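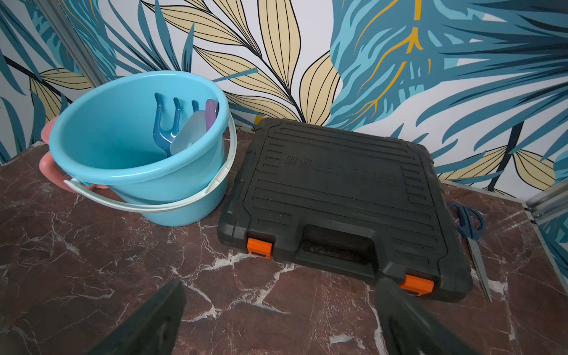
Speaker notes: Starting a garden bed with under-sixes
Talk for the preschool staff day, January 25, 2022
Speaker: Dulce Ponce

Opening (slide 1)
Say good morning, thank Leopoldo Cervantes for the invitation and for opening the hall early. Mention that handouts are on the side table and the seed list is on the back page. Ask who already has a bed at their site. Wait for hands.

Why we started (slides 2 and 3)
The Huerta bed was a strip of lawn behind the kitchen. The children were already digging in it, so we gave up on the grass. First spring: radishes, peas, calendula. The peas did well. The radishes were eaten by slugs before anyone got one. Show the slug slide and move on quickly, people may be eating.

Costs (slide 4)
Lumber, soil and hose fittings came to $312. Seed was $20. Soil was the largest part. Do not go through the receipts line by line, they are in the handout. If asked about grants, say we applied for one and were turned down, and refer them to Abundio Bautista.

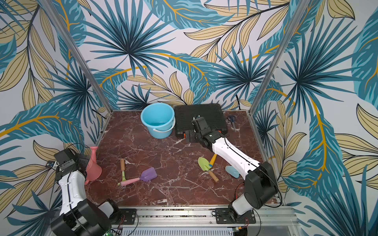 Prenance Early Years Network, Outdoor Learning Team

Choosing a site (slide 5)
Six hours of sun is the minimum for beans and tomatoes. Lettuce will take less. Check the site in the morning and again after lunch before you build anything. We did not, and the west end of our bed sits in the shade of the shed until noon.
Keep the bed narrow enough that a four-year-old can reach the middle without stepping in. Ours is three feet across. Prikerberg made theirs five feet and had to put a plank over it.
Water: if the hose does not reach, you will be carrying cans all August. Pause here for the story about Gwendolyn Tran and the wheelbarrow. Keep it short.

Soil and digging (slide 6)
Test for lead if the building is old. Send the sample in winter, when the labs are less busy. Raised bed with bought soil if there is any doubt.
Dig before planting day, with adults only. On planting day the children loosen the top few inches and make the rows. Buckets, rakes, scoops and little shovels all get used. Plan on arguments over the shovels.
Wash hands afterward, every time, including the adults. 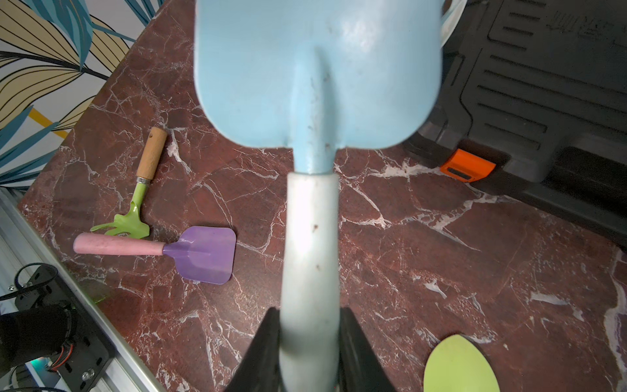
What to plant first (slide 7)
Big seeds: beans, peas, sunflowers, squash. Carrot seed is too small for most of them and ends up in one clump.
Leave a patch unplanted for digging. It takes pressure off the rows.

Questions (slide 8)
Likely ones: summer cover, allergies, bees. Aurelio Villaseñor can answer on bees. Finish by 11 so the next group can set up.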